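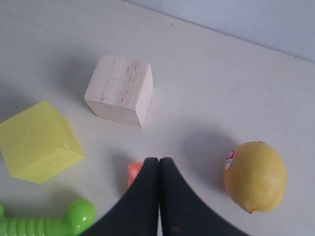
Kenji Achterberg wrote under my last post that I should stop calling it a language problem when it is a memory problem. According to him, I know the words fine in the evening with the book open, and then I lose them at the bakery counter, so the thing to practice is the bakery counter.

I have thought about that for a couple of weeks and I think he is mostly right, so this post is about what I changed.

For anyone new, I moved to Jedholm for work and have been learning the language from nothing. I use a word deck that came with the evening course. It has 1,008 cards, which sounded like a lot when I started and now sounds like very little. By June I had been through all of them at least once. I could look at a card and say what it meant. I could not order a half loaf of rye and have it sliced without the woman switching to English.

The first thing I did was cut the cards down. I had been doing 70 a day, mostly on the bus, and I was flipping through them too fast for anything to stay. Now I do 15 in the morning before coffee. I say each one out loud in a full sentence. If I can't make a sentence, the card goes back in the pile for the next day. It is slow and a bit dull. I do remember more of them by the end of the week.

The second thing was to write down what I was going to say before I went anywhere. For the bakery that meant four lines on the back of a receipt. I did not read from the paper in the shop. I only wrote the lines, said them a few times on the stairs, and put the paper in my pocket. The first time I got through three lines and then she asked something I had not planned for (if I wanted the bag folded or left open, as I worked out later on the way home). I said yes, and she waited.

So the third thing was to write down the questions people asked me. This turned out to be the useful part. There are not that many. At the bakery it is the bag, the slicing, and if I have a loyalty card. At the post office in Otow it is what is in the parcel, how fast it should go, and an address question that I still don't fully catch. I keep these in a small notebook with one page per place. The pharmacy page is the longest and the ugliest.

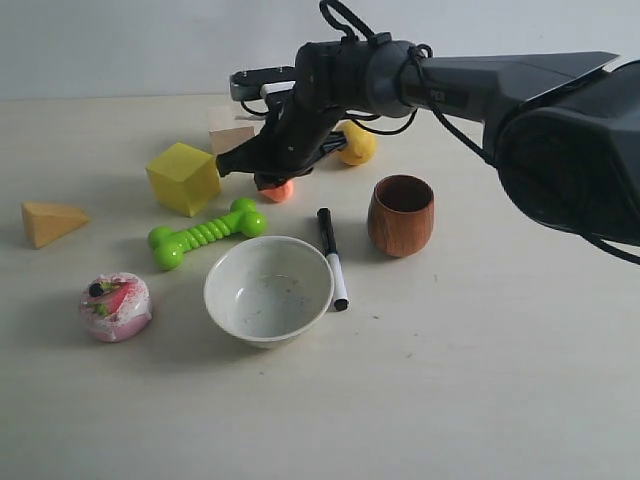
On the table

The endings are still a mess. I use the wrong one after numbers nearly every time. My teacher, Mrs. Kravchuk, has given up correcting these in conversation and marks them only in written homework, where they come back in green pen. She says to leave them alone until winter and put the time into listening. I have started leaving the local radio on while I cook. I get the weather, most of the traffic, and hardly any of the news. The traffic report is good practice, in fact, with the same road names every day and only the verbs changing.

Somebody else asked which grammar book I use. It is the thin one from the course, and I don't think it matters much. The tables in the back are fine and the dialogues are odd. One of them is about a man returning an umbrella and it goes on for two pages. I have learned it by heart and have yet to need any of it.

Next on the list is the phone. I have been putting off calling the dentist since spring and I book everything I can online. On the phone there are no hands to look at and no bread to point at. I have the page ready in the notebook with the opening lines and five questions I think they will ask. I will probably call at 8:30, when they open, and get it done before work.

If anyone has a page like that for a dentist, please post yours in the comments and I will copy it.

Last updated: June

Contact | Copyright, all posts and photos by the author | Back to top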